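Drusham Well Cards

README and data card for the transcribed dip readings

Contents

Summary
Files
Fields in cards.csv
Fields in readings.csv
How the cards were transcribed
Storage of the originals
Units and datum
Quality flags
Known problems
Suitable uses
Versioning
License and citation

Summary

This data set is a transcription of the handwritten well cards kept by the former Drusham water undertaking. Each card records hand-dipped depths to water at one well, with the date, the initials of the observer and, on most cards, a short remark. The series begins in 1952. There are 1523 cards covering 100 wells. A well has several cards because a new card was started when the old one was full, when the well was re-leveled, or when the printed form changed.

The wells lie in the chalk and the overlying gravels between Drusham and Sandach. Most are shallow domestic or farm wells. A few are purpose-drilled observation boreholes, and these have the longest and most regular records.

The data are supplied as plain comma-separated text. There is no database dump. No interpolation, smoothing or outlier removal has been applied to any published value.

Files

cards.csv
One row per card. Holds the header information.

readings.csv
One row per reading. Joins to cards.csv on card_id.

wells.csv
One row per well. Holds location, ground level and geology where known.

remarks.csv
Remarks that run over more than one reading or are written on the back of the card.

forms.txt
Description of the printed forms (A, B and C) and how their columns map to the fields below.

scans/
Grayscale page images, one per card side. Backs with no writing were not scanned.

All text files are UTF-8 with Unix line endings. The first row is a header. Empty fields are empty strings. The values NA, null and -9999 are not used.

Fields in cards.csv

card_id
Integer. Assigned during scanning. Has no relation to any number printed or written on the card.

well_id
Text. Matches wells.csv. Prefix D for the Drusham side of the divide, S for the Sandach side.

form
A, B or C. See forms.txt.

sequence
Integer. Position of the card in the run for its well, starting at 1. Assigned from the dates of the first readings, as the cards themselves are numbered only on form C.

datum_note
Text, as written. Usually a phrase such as "top of brick curb" or "lip of casing." Spelling is not corrected.

back_used
Y or N.

Fields in readings.csv

card_id
Integer.

line
Integer. Line on the card counted from the top, including struck-out lines.

date
ISO format where the full date is legible. Partial dates are given as year and month, or year only.

date_raw
Text, exactly as written.

depth_raw
Text, exactly as written. Includes ditto marks, fractions and question marks.

depth_m
Decimal, meters below datum. Empty if depth_raw could not be converted.

observer
Initials as written. Initials have not been expanded to names and should not be matched against staff lists.

flag
See Quality flags.

remark
Text. Single-line remarks only.

How the cards were transcribed

Scans were made at 200 dots per inch on a flatbed. This is enough for the pencil entries on forms A and B. It is marginal for the carbon copies on form C, where the paper is thin and the writing on the back shows through.

Every card was keyed twice by different people working from the scan. The two versions were compared with the Plultia diff script. Lines that disagreed went to a third reader, who saw both versions and the scan. If the third reader could not decide, depth_m was left empty and both readings were placed in depth_raw, separated by a vertical bar.

Optical character recognition was tested on form C and dropped. It confused 1 with 7 and lost most decimal points.

Ditto marks were kept in the raw fields and resolved in the converted fields. A ditto mark under a struck-out line was resolved against the last line that was not struck out. In a small group of cards for the S wells the observer clearly meant the opposite, and these readings carry flag R.

Readings taken twice in one day are kept as two rows. They are most often before-and-after readings from pumping tests. The time of day is given in the remark if the observer wrote it.

Storage of the originals

The cards were returned to their original order after scanning. They are kept flat in box files, sorted by well and then by sequence. Metal paper clips and treasury tags were removed. Cards with torn corners are held in clear polyester sleeves and were scanned through the sleeve, which leaves a faint bright band on a few images. 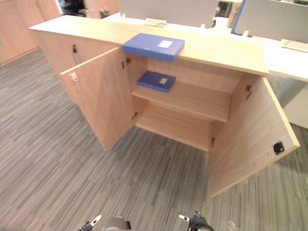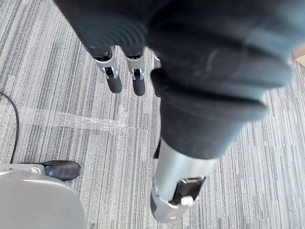
Units and datum

Forms A and B were filled in as feet and inches. Form C is printed for meters, but some observers went on writing feet for several months after it was introduced. The unit was decided card by card, by comparing the first reading with the last reading on the previous card for the same well. Cards where the comparison was unclear carry flag U on every line.

Fractions of an inch appear as halves and quarters. They were converted exactly and depth_m was then rounded to the nearest centimeter. Original precision varies with the instrument. A chalked tape gives a better reading than a weighted cord, and the instrument is seldom recorded.

Depths are measured downward from the datum in datum_note. They are not reduced to sea level. To obtain a water level, subtract depth_m from datum_level in wells.csv. Where datum_level is empty no leveling record has been found, and the readings are useful only as a relative series.

Changes of datum within a well are common. Curbs were rebuilt, casings were cut down and covers were added. A change is marked by a new card only where the observer noticed it. Check for steps before fitting any trend.

Quality flags

blank
Both keyed versions agree and the value converts cleanly.

T
Settled by the third reader.

R
Resolved against the general ditto rule.

U
Unit uncertain.

D
Date uncertain or out of order.

P
Pumping noted by the observer at or near the time of reading.

X
Struck out on the card. Transcribed for completeness. Exclude from analysis.

A row can carry more than one flag. Flags are written together with no separator, in alphabetical order (for example DU).

Known problems

Dry wells are recorded in several ways: "dry," a dash, the full depth of the well, or a blank line with a date. The first two have an empty depth_m and the word dry in the remark. The third cannot be told apart from a real reading without the well depth.

Some wells were read on the same weekday for years, usually Saturday, and then switch to irregular dates. The regular runs include entries that look copied forward. These have not been flagged, as there is no firm test for them.

Well D17 and well D71 were swapped on at least one form B card. The card has been left under the well number written on it.

January readings are under-represented in the farm wells.

The Ostrowski borehole appears under two well_id values because it was deepened. The shallow and deep records should not be joined. The deeper hole draws on a different horizon, and its head stands below that of the gravels.

Grid references in wells.csv were read from a marked-up map and are good to the nearest field. Do not use them to locate a well on the ground.

Suitable uses

The set is suited to long-term comparison of seasonal highs and lows, to checks on regional groundwater models, and to work on historical drought. It is poorly suited to anything that needs daily or weekly resolution. It should not be used for siting new abstractions or for flood risk at single properties.

Versioning

Version numbers have two parts. The first changes when rows are added or removed, or when a field is renamed. The second changes when values are corrected. Corrections are listed in changes.txt with the card_id, line, old value and new value.

Please report errors with the card_id and line number. A report that gives only the well and date is hard to trace where a date is repeated.

License and citation

The transcription may be reused with attribution. The scans may be reproduced for research and teaching. Cite as: Drusham Well Cards, with the version number used.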